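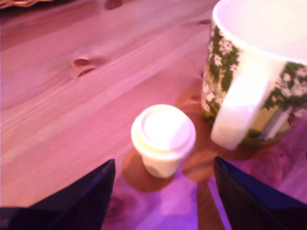

One early listener from the Plillum mailing list wrote back before the second chorus was over to say that she had pulled the car into a parking lot so she could hear the rest of it properly, and that she hasn't been able to get the bass line out of her head since.

Notes like hers have been landing in our inbox all month, and we couldn't be happier to share the reason for them: Furkovlow, the four-piece folk and soul band so many of you have followed since the very first living room recordings, will release their second album, Slow Porch Radio, this October on Plillum Records. The lead single, “Hämäläinen,” is out now everywhere you stream or buy your music.

The song takes its title from the name on the mailbox next door to the house where the band wrote most of the record. The neighbors were kind enough to lend it (and also a snow shovel, a piano bench and, on one very long night, a working furnace). It opens with nothing but upright piano and a brushed snare, and it takes its sweet time getting to the first verse, which we think you'll forgive once the harmonies come in. There are three voices on that chorus, all recorded standing at one microphone, and the take you hear is the fourth of the evening. The band tried it again the next morning with more sleep and better lighting and liked it less.

Slow Porch Radio runs to eleven songs. Longtime fans will recognize “Letter to the Landlord” and “Two Exits Back,” both of which have been part of the live set for a couple of years now and have changed a good deal along the way. “Two Exits Back” used to be a fast one. It's a waltz these days, with a horn part that was hummed into a phone in a grocery store checkout line and played on the album almost note for note. The closing track, “Goodnight, Furniture,” was written last of all and recorded in a single afternoon.

“We wanted to make something you could leave on while you cook dinner and still find new things in a month later,” the band said in a statement. “We also wanted to finish it, and for a while there we weren't sure we would. Thank you for waiting on us. You've been so patient, and the cookies helped.”

The album was mixed at Zenent, the small studio that also handled the band's debut, and it will be available digitally, on CD and on vinyl. The first vinyl pressing is limited to 1,366 copies, each with a fold-out lyric sheet. Of those, 122 will come with a handwritten set list from the last tour, tucked in at random, so please don't write and ask us which ones (we don't know, and we packed them ourselves!). Pre-orders are open now through the Plillum store, and anyone who orders the album in any format will get “Hämäläinen” and its B-side, “Kitchen Version,” as an instant download.

Furkovlow will also be back on the road this fall. The tour begins with a hometown album release show in a room that holds 1,000, the biggest the band has ever headlined, and carries on through the Midwest and down the East Coast before winding up just ahead of the holidays. Mailing list members get first crack at tickets, with the presale opening at 10 a.m. local time at each venue. Doors for most shows are at 7 p.m., and children under twelve get in free with a grown-up wherever the venue allows it.

A full list of dates and cities is on the Plillum website, along with lyrics, the pre-order page and a sign-up form for the mailing list.

Press copies of Slow Porch Radio, interview requests and tour photo passes are available from the Plillum Records press office. Please tell us which show you hope to attend and whether you'd like to hear the album on vinyl or as a download, and we'll get back to you as quickly as we can.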